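Nollard open day – anyone else go?

tjara
Went to the Nollard open day on 19 June 2026. They had three robot cells running and you could stand right at the tape. The one I watched longest was the block sorting demo. Bhavana Menon ran it and took questions the whole time. She said that arm has done 3,695 picks since November.

skartha
I was there for the afternoon session. The sorting cell was the best part. The Desmont talk went long and I left before the end. Board at the sorting cell, with the blocks out:

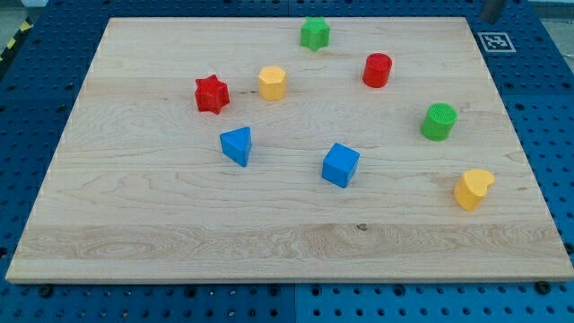

mkurup
What is the square black and white tag by the corner of the board for?

skartha
The camera uses it as a fixed reference, so the software can work out where the board is relative to the arm. Bhavana said they redo the calibration if the table gets bumped.

sbangera
I don't see the point of toy blocks. We run a Yilma line at work and no part on it looks like a star. I'd like to see them try shiny brackets in a bin.

tjara
It's a demo. Stars and hearts are harder to grip than cubes, and visitors can tell right away if it gets one wrong. I saw it drop the heart once and go back for it.

sbangera
One drop while you were watching is a lot. We'd be shut down at that rate. More than 1,000 good picks in a row – that I would drive out for.

mkurup
Do they repeat the open day or was that it for the year?

skartha
There's another one in November. Sign up early, the afternoon slots filled first.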